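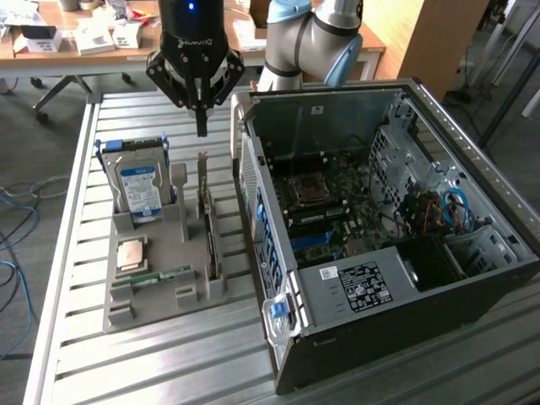 The parts holder and the open tower on the slatted worktable at Ridgeway, with the Robotiq gripper above them.

Fuad Tsegaye keeps a kettle within reach of his keyboard, and on the January afternoon I came to see him he had filled it twice before we got around to the subject of fingers. He can talk about fingers for a very long time, bless him, and I was glad to let him.

Tsegaye runs the small test shop at Ridgeway, where companies send their grippers when they want to know how they will behave on a job with some mess in it. His favorite job these days is putting a desktop computer together. The memory stick, the processor, the expansion card and the hard drive wait in a gray 3D-printed holder on the left, and the tower lies on its side to the right with its green motherboard facing the ceiling. All the arm has to do is carry things across – a distance you or I would cover without setting down our coffee.

"People want to see the drive go in, because it's big," he told me. "I always tell them to watch the memory."

A hard drive stands up nicely in its slot and gives two fingers something broad to hold. The memory stick lies flat, and it has to be picked up by its edges, turned and pressed into a slot with the sort of push that makes most of us wince the first time we do it at home. The processor is worse still, and Tsegaye lowers his voice a little when he gets to it.

He has put four grippers through the same routine, 40 rounds apiece for each part, and he keeps the results in a spreadsheet that had reached row 2,863 when he scrolled down to show me. The soft-fingered model from Dornero was the gentlest of the bunch and let the expansion card tilt more than he liked. The one from Jultwood held everything like a vise, which he admired until it came to the processor. He finds the Robotiq the easiest to live with, mostly for its narrow fingertips, which can reach down among the slots without bumping the neighbors.

Next he wants to try longer fingertips, cut for him by a machinist over in Skevulthorpe who has promised the first pair by spring.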